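The Pristthorpe Loader

Toon Schouten had wanted that wheel loader since he was 12, and now it was standing in the yard with its bucket down and a cracked cab window, and it was his!

"It's missing a door seal," said Ayman El Sherbiny, walking around the back. "And the hydraulic pump is from a different machine."

"A better machine," Toon said. He had read the De Graaf parts book so many times that he could say the pump numbers in his sleep — his wife had heard him do it. "They only put that pump in for one year. One year, Ayman!"

They had driven 200 miles to Pristthorpe to fetch it, in the rain, with four sandwiches and a thermos between them. The seller had thrown in a crate of old filters, a spare alternator, and a Kurnon starter motor still wrapped in greased paper. Toon had held that starter on his lap the whole way home like a cake.
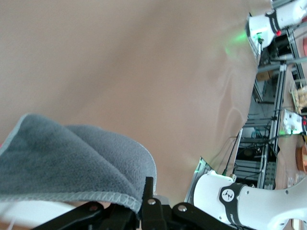 Starting Day

By ten the battery was in and the fuel lines were tight. Ayman climbed up, wiped the gauges with his sleeve, and found a note tucked behind the hour meter. It was in pencil, in small square letters. "Pull the stop knob out twice before you crank her. She likes it."

"That can't matter," Ayman said.

"Do it anyway!"

He pulled the knob out twice and turned the key. The Kurnon starter spun, clean and quick, what a sound, and the engine coughed, shook the whole cab, and caught. Black smoke rolled over the fence. Toon was shouting something about oil pressure, and Ayman couldn't hear a word of it, so he gave him a thumbs-up and raised the bucket. It went up slowly, all the way, and stayed there.

Toon took off his cap and waved it at the road, where a woman on a bicycle waved back.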